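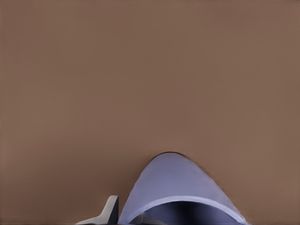 I have stopped believing in the clear countertop. I know the argument for it, as everyone does by now: get the stuff out of sight and your mind will settle, your mornings will go smoother, you'll cook more and shop less. It's a nice idea, and it has sold a great many bins. But look at what we're being asked to admire. A stretch of plain brown the color of cardboard, no grain, no markings, is restful to look at for a minute or so. Then you need to make a sandwich, and the bread is in a bin, and the bin is behind a door, and the knife has been moved to wherever knives go when they aren't allowed to be seen.

My own kitchen went through this last winter. I bought the Omard starter set, which cost 70 dollars and came with a booklet. The booklet told me to take everything out of the cabinets and ask what each thing was for. I did that. Most of my things were for what they had always been for. The potato masher was for potatoes. I then put it all back in Omard containers, which are handsome and have thick walls, and found that I could no longer fit the rice.

So I bought a shelf riser from Vostby to go over the containers. You can guess how this goes. By March I owned more objects whose job was to hold other objects than I had owned in my life, and the kitchen looked wonderful, and I was eating toast over the sink so as not to disturb it.

I don't think I'm unusually weak. I think the method has a hole in it. Organizing is sold as owning less, yet every step of it starts at a store. The Hermans catalog that comes to my house has page after page on living simply and a price next to everything on them. There is a box for batteries. There is a box for the labels you put on the box for batteries. If a person really had only what they needed, they could leave it in a drawer, and there would be no catalog.

Then there's the claim about the mind. I've read it so often that I had taken it for settled: clutter makes you anxious, clear space makes you calm. Maybe for some people. I notice that the people telling me are mostly people selling a course, and that the proof is mostly a before picture and an after picture, with the after picture taken on a sunny day. I would like to see the same kitchen on an ordinary evening in the following month, with kids in it. I'd also like to know how much of the calm comes from the shelf and how much comes from having finished a job, any job. I feel pretty calm after I mow the lawn.
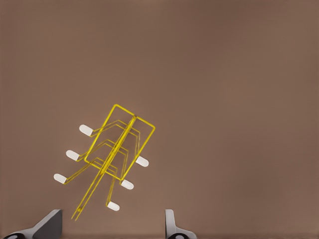
A neighbor who read a draft of this told me I was blaming the rack for the mess. Her point was that good storage is dull and cheap, that she has used the same dish drainer and the same 2 hooks since she moved in, and that I only got into trouble when I started buying things in sets. She also said my kitchen used to be hard to walk through, and that I should put that in.

Fine, it's in. And she's right about the sets. A hook by the door is a good thing to have, and I'd be a fool to argue against hooks. What I doubt is the larger promise, the one where the hook is the start of a new you. Her hooks hold a dog leash and an umbrella. They were never asked to do anything about her state of mind.

I also doubt that a home should look as if it's waiting to be sold. My grandmother's counter had a radio on it, a jar of string, bills under a magnet that had fallen off the fridge, and usually a pie. By any modern standard it was a disaster. She could reach every single thing she used without opening a door – and she never lost the scissors, which I've now done more times since the Omard set arrived than in all the years before.

Maybe I did it wrong. The people who believe in this always say so. If it didn't work, you didn't purge enough, or you purged in the wrong order, or you skipped the booklet. A method that can't fail, only be failed, is one I've learned to keep my wallet away from.

The containers are in the garage now, stacked 2 high, and very tidy. The rice is back in its bag with a clothespin on it. The toaster lives on the counter.

09/08/2026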